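Robotic Removal of Drive Caddies from Desktop Computers
Martti Aaltonen
November 2021

The Brinden project studies partial disassembly of used office computers by robot arm. My part was the hard drive step. The case lies on its side on a slotted aluminum table, open side up, with a printed fixture tray next to it for parts. 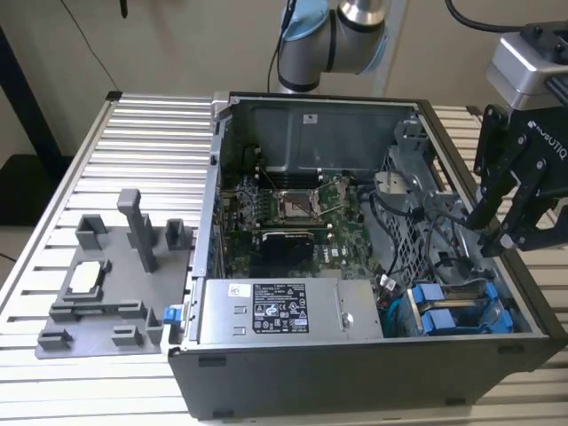 Figure 1. Work cell with opened case, fixture tray and Robotiq gripper.

Two grasp strategies were compared. In the first, the gripper closes on the lower end of the blue carrier and pulls along the axis of the bay.
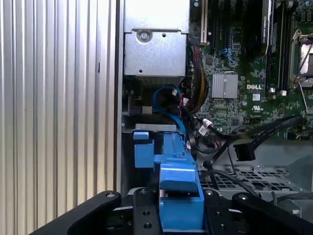 Each strategy was run 14 times. Axial pulls failed eight times, mostly when the carrier tilted and jammed. The second strategy adds a short rocking motion before the pull.

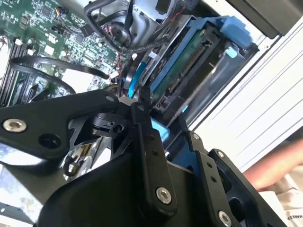 Rocking reduced the failures to two. Both occurred when a finger link touched the case before the grasp was closed. The wrist camera was used for the final alignment, and 311 images were labeled by hand to train the caddy detector.

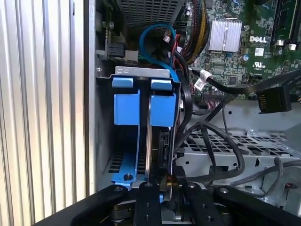
Figure 2. Wrist camera view of the drive cage, fingers below the drive.

Loose cables were not modeled. Tests on a second case type are planned for January.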